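How Does a Robot Learn to Pick Up a Cup?

Robots, Section 3: Teaching by Showing

You learned to tie your shoes because somebody showed you. Maybe they showed you ten times, maybe many more. You looked at their hands, you tried, the knot fell apart, and you tried again.

Many robots learn in a similar way. A person shows them how a job is done, and the robot's computer looks for what is the same each time. One time of showing is called an example, or a demonstration. When you put many examples together, you have a collection. The computer studies the whole collection, and this studying is called training.

Why is one example too few?

Imagine that you show a computer one red cup on a white table, and the handle points to the left. The computer may learn only this: close the fingers at this spot. Then you turn the cup a little, and the robot closes its fingers on the air!

So people must show it cups in many places. Tall cups, small cups, cups close to a wall, cups in a dark corner. In a project named Nilora, the team wanted to teach a robot to put cups on a shelf. They collected 2589 examples for this one job. It took them from the start of December until the middle of winter vacation, and then they still had to check them.

Who makes the examples?

People do, with their own hands. One way is to use a gripper that you can hold. A gripper is a robot's hand. Usually it has just two fingers, and it opens and closes like kitchen tongs. When a person holds the gripper and does the job with it, a small camera on the gripper can record what is in front of it. Later, a robot with a gripper of the same shape can learn from these recordings. The person does not need to have a robot next to them at all. 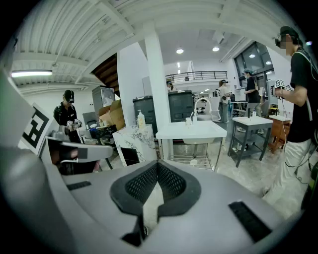

A gripper's view of a workshop. The gray part at the bottom is the gripper itself. Can you find two people who are holding grippers too?

Look also at the black and white square pattern on the card. Such a pattern is called a marker. It is a little like a name tag that a computer can read. From a marker, a computer can work out where a thing is and which way it is turned. If there is a marker on each finger, the computer can also tell how wide the gripper is open.

Dymphna Ó Néill teaches people how to collect examples. She gives every new person the same three rules.

Move slowly. If you move fast, the pictures become blurry.
Do the whole job, from the beginning to the end.
If you drop something, say it. Do not hide it.

"Children are often better in this than adults," she told us. "Adults want to finish quickly. Children like to do it again."

What happens with the bad examples?

Some recordings are not useful. Perhaps a sleeve was in front of the camera, or the battery became empty in the middle. The Nilora team looked at all their recordings and took out 115 of them. But they kept some where the cup slipped and the person picked it up again. A robot must also learn what to do after a mistake.

Try it at home

You need kitchen tongs, a sock and a friend. Your friend closes their eyes. Put the sock somewhere on the table and pick it up with the tongs. Now tell your friend, only with words, how you did it. Your friend opens their eyes and does exactly what you said. Then move the sock to another place and use the same words again. Do they still work?

New words
Demonstration: one time of showing how a job is done.
Gripper: the hand of a robot.
Marker: a pattern that a computer can find and read.
Training: when a computer studies many examples.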